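Folding shirts on a bed

Most folding instructions assume a table. I don't have one big enough, so everything gets folded on the bed, and a mattress behaves differently. It gives under the hand, and the fabric picks up creases from below as fast as they are smoothed out on top.

Polo shirts are the worst case. The collar is stiffer than the body, the placket is a double layer, and the two shrink at different rates. My current method is to lay the shirt front up, do up the buttons, pull the placket straight from the hem end, and only then flatten the chest. Then I turn it over, bring the sides in to the edge of the collar, and fold up from the bottom in two moves.
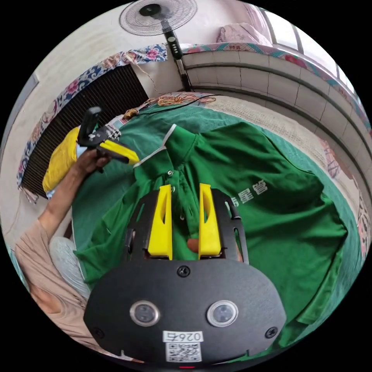

Sleeves go back along the side fold – never across the middle, where they leave a ridge. Printed shirts get folded so that no crease runs through the lettering. Joana Amaral told me she rolls hers. I tried that in February and the collars came out bent, so I went back to flat stacks.

A stack holds 5 shirts before it leans. I keep 2 stacks per shelf, polos on the left, and the heavier cotton underneath. The bottom shirt still gets a faint line across the front. I have not solved that.

We use cookies to improve your visit. Accept / Manage settings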